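Riline Baumwolltischdecke, rund, nach acht Monaten im täglichen Gebrauch

Eigentlich wollte ich nie wieder eine Tischdecke kaufen. Unsere alte war aus Wachstuch, praktisch, aber im Sommer klebten einem die Unterarme daran fest, und schön war sie auch nicht mehr. Im Februar habe ich mir dann doch die gestreifte von Riline bestellt, für 36 Euro, und weil ich seitdem ständig darauf angesprochen werde, schreibe ich jetzt endlich mal etwas dazu (ich bin ja sonst eher faul mit Bewertungen).

Der Stoff ist angenehm fest, fällt aber trotzdem weich über die Kante. Gewaschen habe ich sie bestimmt jede Woche, immer bei 40 Grad, und eingelaufen ist sie nur beim ersten Mal ein kleines bisschen. Rotwein ging raus, Kurkuma leider nicht ganz, da hilft wohl nur die Sonne auf dem Balkon. Bügeln muss man sie, wenn man es ordentlich mag. Ich hänge sie nass auf, streiche sie mit der Hand glatt und lasse es gut sein.

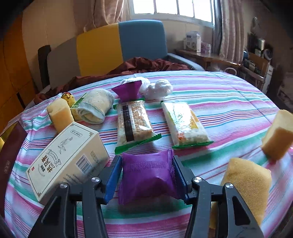
Zum Vergleich hatte ich auch die von Cletdale hier, die kostet fast 7 Euro weniger, ist aber so dünn, dass jeder Krümel sich durchdrückt, und der Saum ging nach der dritten Wäsche auf. Die habe ich zurückgeschickt, was immerhin problemlos lief!

Einen Stern ziehe ich ab, weil es die runde Form nur bis 144 cm Durchmesser gibt und meine Schwester für ihren großen Esstisch leer ausgegangen ist. Ansonsten würde ich sie sofort wieder nehmen, am liebsten noch eine zweite zum Wechseln.

Vier von fünf Sternen, 7.10.24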